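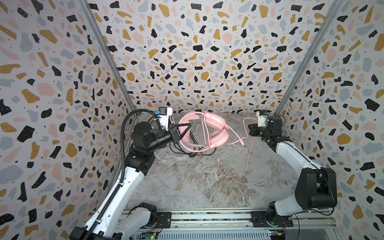

Terrazzo wallpaper is a good choice for a small work corner, but you must plan it before you cut the first piece. Make the pattern continue from one wall to the next, so the eye does not stop in the corners. With chips in black, mustard, pale pink and blue-gray on off-white, the three walls have already enough color, and a gray floor with white veins stays quiet under them. I would not put a second strong pattern there.

Order one roll more than you calculated. With a pattern of irregular chips you lose less paper than with stripes, but the corners always eat some. My corner is 2,000 mm wide and 600 mm deep, and I was short by one strip. The shop had by then a different batch and the white was more yellow.

Before the paste, wash the wall and let it dry overnight. Start at the back wall, in the middle, and go to both sides. In the corner, let the paper turn 2 cm on the next wall, then put the next strip over it. Press with a dry, soft brush, never with the hand.

For headphones, put a hook under the table top. If they lie on the work surface, the ear pads collect dust and crumbs. Wipe the pads with a cloth that is only a little damp, and do not use alcohol, it makes them hard. Mine got cracks in May.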